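Larbridge Household Laundry Set

Summary
The set covers domestic laundry work at the washing machine: opening the door, placing garments in the drum and taking them out again. It holds 299 sequences and is maintained by Ashraful Begum and Kieran Ó Néill.

Contents
Garments are everyday items of mixed colour, handled singly or in small loads. Machines are front loaders, and panel labelling is not always in English. 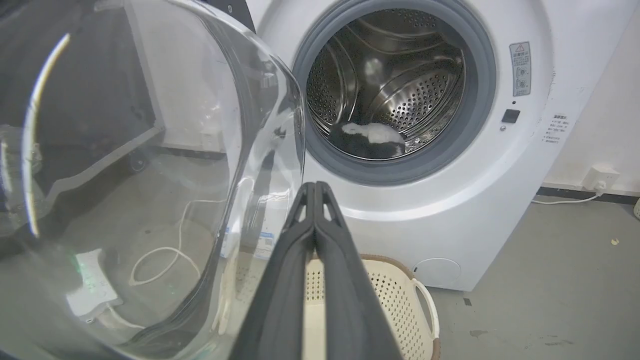

Each sequence is listed in the index with its garment type, load size and door position at the start. Colour is recorded per garment - two-tone items are entered under both colours.

Known limits
Top loaders and dryers are not included. Grey and black garments are under-represented in the first 110 sequences.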